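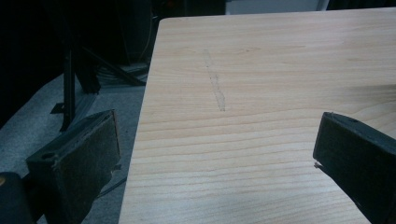 Prerkell 家具护理油，用了四个月之后的一些看法

先说价钱。一罐要153块，够刷一张中等大小的桌面两遍，再剩个罐底。这个价在木蜡油里不算最贵，可也绝对不便宜，超市里一瓶普通的矿物油只要零头。所以我买的时候就带着挑刺的心思，想看看多出来的钱花在哪儿了。

买它是因为网上吹得厉害。商品页面上写着3473条评价，好评率高得可疑。我翻了好几页，发现大多数人是收到货当天就评的，内容不外乎“物流快”“包装好”“味道不大”。一罐油好不好，收货当天能看出什么？真正用过一个冬天再回来说话的人，我只翻到了几个，其中一个叫 Ehsan Sharifi，写了很长一段，抱怨热杯子放上去照样留白圈。他那条被压在很后面。我当时半信半疑，现在基本站他那边。

我的对象是一张松木书桌，没上过漆，买来的时候就是白茬。松木这东西用过的人都知道，软，指甲一掐一个印，吃油又不均匀，节疤附近几乎不吃，早材那些浅色的地方像海绵一样往里吸。所以它算是比较苛刻的测试，油要是在松木上都能刷匀，那在橡木上就更没问题。

开罐。盖子是铁皮压盖，说明书上说“轻松开启”，我用一字螺丝刀撬了一圈才下来，边上还撬弯了一块，之后就再也盖不严了。到第二个月，罐子里表面结了一层皮，得挑掉才能用。这一点我必须扣分，卖这个价的东西，换个螺纹盖能贵多少？Mukora 那款更便宜，人家用的就是螺纹盖。

气味方面，宣传说是“淡淡的柑橘香”。柑橘是有，底下压着一股亚麻籽油的哈喇味，关上门两三天散不掉。我不觉得刺鼻，但要说香，那是文案的事。家里有小孩的，建议挑能开窗的季节刷。我是十二月刷的，开窗冻人，不开窗熏人，自找的。

上手倒是真不难，这里得说句公道话。油偏稀，用不掉毛的棉布蘸一点，顺着木纹推，推得很开，不会一坨一坨地堆着。说明书让你等十五分钟再擦掉多余的，我照做了，第一遍没出问题。第二遍我偷懒，晾了半个多小时才擦，结果桌角那一块发黏，拿干净布蘸了点新油重新揉才揉开。新手最容易栽在这儿，说明书应该把这句话印大一点，现在它印在罐底侧面，字小得要打手电看。

颜色变化比我预想的大。页面上写“保持木材本色”，我不同意。任何含亚麻籽油的东西刷在松木上都会发黄，区别只在多少。我留了一块边角料没刷，放在抽屉里避光，过了两个月拿出来对比，刷过的明显偏蜜色。你要是喜欢那种发白的北欧味道，这罐油不适合你，去买加了白色颜料的型号，或者干脆上水性漆。Prerkell 自己也卖白色版，只是在透明版的页面上绝口不提这件事。

接下来是大家最关心的防水。我做了很土的测试，滴几滴水、几滴酱油、几滴红酒在边角料上，十分钟后擦。水没事，酱油没事，红酒留了一个很浅的粉印子，砂一下能去掉。换成过夜，三样全都留印。所谓“长效防水”，我的理解是给你争取一点找抹布的时间。至于热杯子，Sharifi 说的白圈我也弄出来了，一只装满开水的搪瓷杯，放了吃一碗面的工夫。白圈过了几天淡了一些，斜着看还在。

耐磨我不好下结论，时间还短。手腕经常蹭的地方现在已经比别处哑，摸上去也发涩，估计半年就得补。补油这件事本身倒简单，局部砂一砂，抹上去，跟周围接得还算自然，这是油比漆强的地方。可商家宣传“一次养护，常年无忧”，我连半年都不敢替它担保。

客服我也找过一次，问的是结皮的事。接待我的人署名 Danai Mavromatis，态度很好，回得也快，建议我把剩下的油倒进小玻璃瓶里，尽量装满，少留空气。办法管用，玻璃瓶里那点油到现在没再结皮。可这种话要是写进说明书，我就不会白白扔掉将近一指厚的油。问能不能补偿，回复是“已反馈给相关部门”，然后就没有然后了。

顺便横向比一下。Pranus 的硬蜡油我在书架上用过，干得慢，要晾一整夜，但表面更硬，杯子印没那么容易出来，也贵得多。Mukora 便宜，味道冲，刷出来偏油亮，像抹了一层猪油，有人喜欢，我不喜欢。Prerkell 夹在中间，手感最自然，摸着还是木头，防护最多算及格。单论摸起来的感觉，我愿意给高分；论它自己吹的那些，打对折听。

有几句使用上的建议，不管你最后买哪家的都用得上。刷之前砂到240目就够了，再细反而不吃油。桌子背面也要刷，只刷正面，板子两面吸潮不一样，有翘的可能。擦过油的布千万别团成一团扔垃圾桶，亚麻籽油的布会自己发热，真能烧起来，摊平晾干，或者泡水里再扔。这条安全提示罐子上有，同样是小字。

会不会回购？大概不会，至少原价不会。打折到一百以内，我可能再买一罐拿去刷相框和小凳子，那种不碰热水、不沾酱油的东西。饭桌和厨房台面就算了，多花点钱上硬蜡油，省得天天追在家里人后面塞杯垫。

优点：好推开，手感自然，局部修补方便
缺点：盖子差，发黄，不耐热，说明书关键处字太小
评分：五分里给三分，其中半分是给客服回得快的

要是半年后补油的时候有什么变化，我再来追评。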